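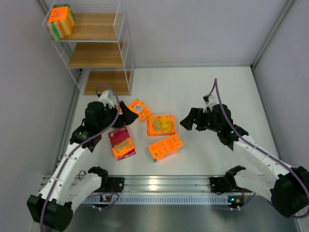

Re: [carton-list] Orange packages: keep whole or flatten?

From: Špela Hodžić
Date: 05/03/2022

Stojan Vasić wrote:

> Hello all,
>
> I am getting my household cartons in order and have reached orange. Most of it is sponges, cleaning things and small packets that I bought because I liked the printing. Until now I have kept everything flat in binders, but I keep reading on this list that some of you leave yours folded up and full.
>
> Three questions. Do you flatten a carton that has never been opened? How do you keep orange from fading? And do you file by color, by maker or by what was inside? My binders are by maker (Cendari, Jusis, Radonjić and so on), and the trouble is that half of what I own now has no maker I can find on it.
>
> Stojan

Hi Stojan,

I'll take these in order.

> Do you flatten a carton that has never been opened?

No. If it came to me closed, it stays closed, unless what is inside can leak or spoil. Sponges are fine. They weigh nothing and they hold the walls of the box out, so the printed faces don't bow in. The sponge box with the yellow smiley face is one I would leave exactly as it is. A crease through a face like that is the first thing you see, and cartoon lettering doesn't forgive a fold either.

Anything liquid or greasy I take out. I had a Radonjić polish carton from a flea market that looked perfect, and when I moved it in July there was a brown ring on the bottom and another one on the Jusis box underneath. I lost both.

When I do flatten, I open the glued seam with a thin palette knife and go slowly. If the glue won't give after a few tries, I stop and keep the box whole. A torn seam takes the top layer of the board with it, and that can't be put back.

> How do you keep orange from fading?

Keep it in the dark. I don't know of another way. In my experience the red inks go before the yellow ones, so a red-and-orange package with yellow text changes in a way that is easy to miss. The red part creeps toward the orange and one day there is hardly a line between them. I would put that one in the drawer first. Plain orange with a white label is easier to judge, as the label gives you something to compare against, as long as the label itself hasn't gone cream.

I store mine in lidded archive boxes on the bottom shelf of a wardrobe, away from the outside wall. Tissue between the cartons, unbuffered. I bought a pack of 500 sheets years ago and am still using it. No rubber bands, and no plastic sleeves for anything with a glossy coat – the coating can stick to the sleeve and come off in a patch.

> And do you file by color, by maker or by what was inside?

By what was inside, then by size. I tried color for one winter. It looks wonderful when you lift the lid, but I could never find anything, and a pattern box is hard to place. Take the orange one covered in rows of small white windows. From across the room it reads as orange, close up the white takes over, and I would have filed it in a different place each time I picked it up.

For cartons with no maker I use a slip of paper with the place I got it, what I paid and anything I can read on the bottom flap. The slip goes under the carton, never inside it. If a name turns up later, I add it to the slip and leave the carton where it was. You could keep your binders by maker and start one box for the rest. I wouldn't refile the lot.

One more thing on size. My small cartons used to share a box with the big ones and the corners suffered for it. Now anything under 8 cm on the longest side goes in a shallow tray with card dividers, one carton to a compartment. The Cerkden trays are the right height if you can still find them. Mine came in two depths, and the shallow ones are better because you aren't tempted to stack.

If you do end up opening the seam on any of the Jusis cartons, please write and say how the glue behaved. Mine are the older kind and came apart very easily, but I've heard the later ones are stuck down along the whole edge. I also have a spare Cendari sponge carton, flat, with a small tear at the tuck flap, if you would like it for the binder.

Špela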